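Principauté de Nudau : foire aux questions

La Principauté de Nudau occupe une ancienne minoterie et le pré qui la borde. Elle n'est reconnue par aucun État, la commune de Bodin comprise. Mis à jour le 14 janvier 2024.

Nudau est-il un vrai pays ?
Nous avons un territoire, un drapeau, une devise et un contentieux avec le service de l'eau. La convention de Montevideo demande aussi la capacité d'entrer en relation avec d'autres États. Nous écrivons régulièrement. Les réponses se font attendre.

Faut-il un visa pour entrer ?
Oui, il est délivré à la barrière et coûte 4 fleltuseos. La barrière est levée de mai à la fin de l'été. Le reste de l'année, sonnez longtemps.

Qu'est-ce que le fleltuseo ?
Notre monnaie. Un fleltuseo vaut un euro, parité décidée un soir de fatigue et jamais révisée. Il circule en pièces de 1 et de 8. La seconde valeur s'explique par une erreur du graveur, que nous avons préférée au prix d'un second moule.

Le passeport permet-il de voyager ?
Il permet d'aller de la barrière à la buvette. Ne le présentez pas dans un aéroport : l'un de nos citoyens a essayé et a manqué son avion. Gardez votre passeport habituel, Nudau admet la double nationalité et la recommande même vivement.

Comment devenir citoyen ?
Remplissez le formulaire, joignez une photo et 100 fleltuseos. Nous comptons environ 500 citoyens, dont la plupart n'ont jamais mis les pieds ici, ce qui simplifie beaucoup les élections.

Payez-vous des impôts à la France ?
Oui, tous, et à l'heure. La souveraineté a ses limites — la taxe foncière en est une.

Puis-je acheter un titre de noblesse ?
Baron et baronne, oui. Les duchés sont épuisés. Le titre n'ouvre droit à rien, sauf à une remise sur la limonade.

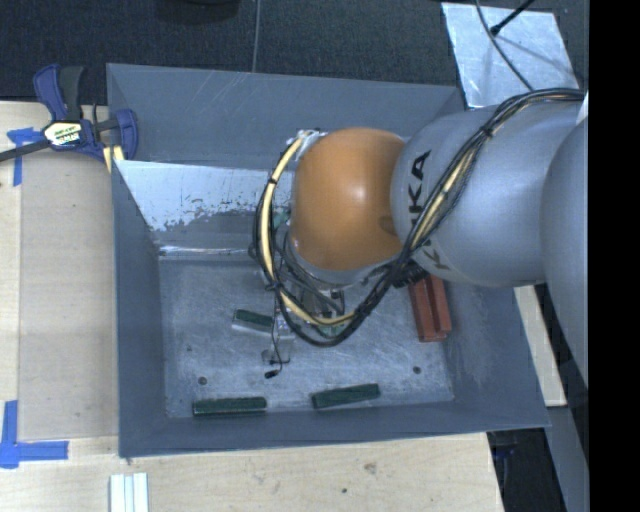
Qui a dessiné vos armoiries ?
La maison Tomix, à qui nous avions demandé quelque chose de médiéval sans être prétentieux. Après plusieurs projets refusés, nous avons un héron sur fond d'azur, tenant un épi. Le Conseil souhaite depuis y ajouter un bras armé, comme chez les voisins sérieux. En héraldique, ce meuble s'appelle un dextrochère et porte d'ordinaire une épée. Un bras comme celui de la photo, gris, coiffé d'un dôme orange et marqué KUKA en lettres noires, poserait au blasonneur un problème de vocabulaire : l'orangé est rare dans les armes, et aucun traité ne dit comment nommer les câbles jaunes. Le vote est reporté à mai.

Avez-vous une armée ?
Deux oies. La marine est à l'étude, le bief étant envasé.

Comment contacter le gouvernement ?
Par courrier, à la minoterie, route de Bodin. Affranchissez au tarif français : nos propres timbres sont très beaux, mais la Poste les renvoie.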